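Sitting Down to Write: What I Learned From a Year of Letters
Speaker notes, Cayetano Peñalver, Goodwin Library evening series

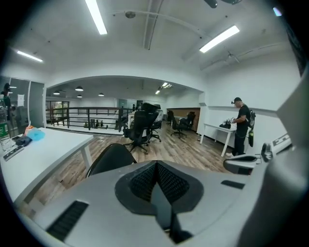 Slide 1. A long white desk and a black office chair.

Hello, welcome, come on in, there are seats up front and I promise I don't call on people. (Wait for the door to settle. Water within reach this time.)

Thank them for coming out in November. Thank the library for the tea.

I want to start with my aunt in Clornwood, because she started all of this. She wrote to me every month when I was away at school, four pages, both sides, and I am sorry to say I wrote back maybe twice a year. When she passed, my cousin handed me a shoebox with every one of my letters in it, and there I was at forty-six, reading my own terrible handwriting and wishing there had been more of it.

So I made myself a rule. One letter a day, by hand, to a real person, until I ran out of people. I got to 134 before I had to start over at the top of the list.

SLIDE 2, the list. Let them look at it for a bit. Mention the dentist, it usually gets a laugh.

How to begin. People ask me this more than anything, and I think it's because we all learned to open with "How are you, I am fine," and then we're stuck. Start with whatever is going on at your end. The soup is on. The dog next door has found his voice. My best letter that year opened with a leaking gutter, and my old neighbor in Gakness wrote back five pages about gutters, and then, right at the bottom, about her husband. I read that one twice standing up in the hall.

(Slow down here. Don't read her letter aloud, she asked me not to.)

SLIDE 3, stamps and envelopes. Keep everything in one place. I use a cookie tin. If you have to go hunting for a stamp you will not write the letter, and I say that as a man who has hunted for a great many stamps.

Now, replies. Sixteen people wrote back within the first month, and I was a little hurt, I'll admit it to you. Then one came in the spring from my old bus driver, with a pressed fern in it, and I quit keeping score. Some of those folks still haven't answered and I still write to them. My brother calls me up instead, and says, "Got your letter, what does the second page say?"

SLIDE 4, the fern. Pass the real one around in its sleeve, and ask for it back!

Exercise, ten minutes. Hand out cards and pencils. Ask them to think of one person and write only the first three lines. Walk around but don't hover. Anyone who wants to read theirs can, and if no one does, read mine to Patus, my godson, about the raccoon.

Questions until 8:30. Leftover cards go home with whoever wants them. Remember to get the tin from under the table.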